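The Lilac One

My mother's system for folding came from a woman called Daranee Boonyarit, who had a course. The course cost ninety pounds and arrived as a booklet and a set of videos, and by the end of May everything in my mother's flat in Samport that could be folded had been folded in the Boonyarit manner, including the tea towels and a shower curtain she wasn't using.

I went over to help her with the bedroom. I say help. I was there to stop her throwing out my father's jumpers, which my brother Atif had asked me to do because he didn't want to do it himself.

"You start at the edge of the bed," she said. "You put down one thing and you say what it is."

"Out loud?"

"Daranee says out loud."

"And what if I know what it is already?"

"Then it won't take you long, will it."

She had the washing in a heap on the chair, two loads of it, and she'd stripped the bed and made it again so that we could work on it. According to the booklet, a made bed is a clear mind. I had read the booklet on the bus and it seemed to me that a clear mind wouldn't have paid ninety pounds for it, but I'd promised Atif I would be nice.

So I put down a pillowcase and said, "Pillowcase." I put down a vest and said, "Vest." My mother stood by the wardrobe and nodded at each one like somebody checking tickets.

I have never believed that things get better for being named. When my father was ill we had a name for it within a week, a long one with a Latin bit in the middle, and it did no good at all except that people could look it up. My mother looked it up. She printed it out at the library and kept the pages in the drawer with the takeaway menus, and for all I know they were still there, folded in thirds.

"Hand towel," I said.

"Guest towel."

"What guest?"

She didn't answer that. She had been seeing a man called Lajos Győri, from the flats behind the post office, and I was meant to know this and also not to know it. Atif had met him. Atif thought he was all right. Atif thinks everyone is all right until they owe him money.

We did the towels. We did the tights, which you are supposed to roll from the toe, and which came unrolled as soon as I let go. I pointed this out and was told I was rushing. My mother's stayed rolled. I watched her do one and I still couldn't see what she did differently, and I suspect she was tucking the end in on the sly, against the teaching.

Then I pulled out something lilac and put it on the bed and had nothing to say.

"Go on," said my mother.

"I don't know what it is."

"Of course you do."

"Tell me, then."

She came over. It was small and soft, more mauve than lilac if you wanted to argue about it, and it had a seam down it and a hem that curled. It might have been a sock. I thought sock first, the way you would. But it could just as well have been some other little thing, the sort of thing that comes in a packet with something else, and the longer we looked the less it seemed like anything either of us would wear.

"It's yours," she said.

"I haven't done any washing here for nine years."

"It's Orathai's, then."

Orathai Paisan is my aunt, and she wears navy. She has worn navy since she got the job at the bank, and she retired from the bank. I said so.

"She might have bought it for somebody."

"And washed it at your house?"

My mother picked it up and turned it over and put it back. She folded it over on itself, once, the way the booklet tells you to begin with anything you aren't sure about. The booklet calls this giving it a moment. There's a whole page on it, with a drawing of a cardigan being given a moment.

"Well, it got in here somehow," she said.

"Things do."

"Not in my machine."

And I'm afraid I said it. I asked whether it was Lajos's.

I'd expected her to be cross. She laughed so hard that she had to sit down next to the guest towels, and the pile slid over on to the vests, and she let it. I hadn't heard that laugh since the summer we all went to the coast and my father got his foot stuck in a bucket in front of a wedding party.

"He's six foot two," she said. "He has feet like doors."

"So you've seen his feet."

"I have seen his feet, Jintana. I'm sixty-eight."

I went back to the heap. I did three pillowcases in a row and named each one very clearly. She told me about him while I did it, without my asking, in bits. He used to fit kitchens. He had a sister in Plakberg who sent him terrible jam. He'd come to the flat to look at the boiler as a favour to Mrs Yimyam upstairs, who is no close relation whatever we've let people think, and he hadn't been able to mend the boiler. My mother told me this as if it were to his credit.

"So what does he do here, if he can't mend anything?"

"He sits."

"He sits."

"He's a very good sitter. Your father couldn't sit. He was up and down like a blind."

That was true, so I left it alone.

I don't trust a man whose chief quality is sitting. I don't trust a booklet either, and I noticed that the two had come into the flat within the same month, and that she had become tidier and happier and I'd had nothing to do with it. I had been telling her to sort out this bedroom since the funeral. I'd offered to come with bags. I'd offered to come with Atif and the van. All it had needed, apparently, was for a stranger on a video to tell her to say "pillowcase".

"What about the jumpers?" I said. I thought I might as well.

She got up and opened the wardrobe. They were on the middle shelf, every one of them, done in the Boonyarit manner, standing on their edges like files. The green one with the elbow gone. The one from the golf club he wasn't a member of.

"Atif said you were throwing them out."

"I said I was going through them. I've been through them."

"And?"

"And they're jumpers," she said. "I said what they were and I put them back."

I had a whole speech for that part of the afternoon. I'd practised it on the bus, after the booklet. There was nowhere to put it now, so I stood looking at the shelf for longer than I needed to, and then I asked if she wanted tea, and she said she wanted the duvet covers done first.

Duvet covers take two people. You each have a pair of corners and you walk towards each other. The booklet has a good deal to say about breathing at this point and my mother did the breathing and I didn't, and the corners met anyway. We did three. By the last one I had stopped saying "duvet cover", and she didn't pick me up on it.

When the chair was empty she carried everything to the airing cupboard in armfuls and I heard her talking to the shelves. I sat on the bed. The lilac one was still there where she had left it to have its moment. I had a go at deciding. I put my hand flat next to it, for the size, and that was no use. I thought of Daranee Boonyarit, who had a white kitchen and a voice like warm milk, and I thought that if you asked her she'd have an answer, and it would be on page forty, and it would be wrong.

"Lajos is coming at six," my mother called. "You could stay."

"I've got to get back."

"He's bringing the jam."

"You said it was terrible."

"It is terrible. You should try it, though."

I could hear her moving the towels along to make room. There was a bus at twenty past five and another after that, and I'm not a person who takes the later bus. I said I'd see.

"And that purple thing," she called. "What did we say it was?"

"We didn't," I said.

"Leave it there, then. Somebody'll come for it."

I doubted that very much. I left it there.
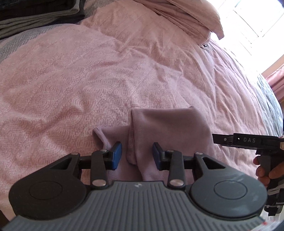
The lilac one, having its moment.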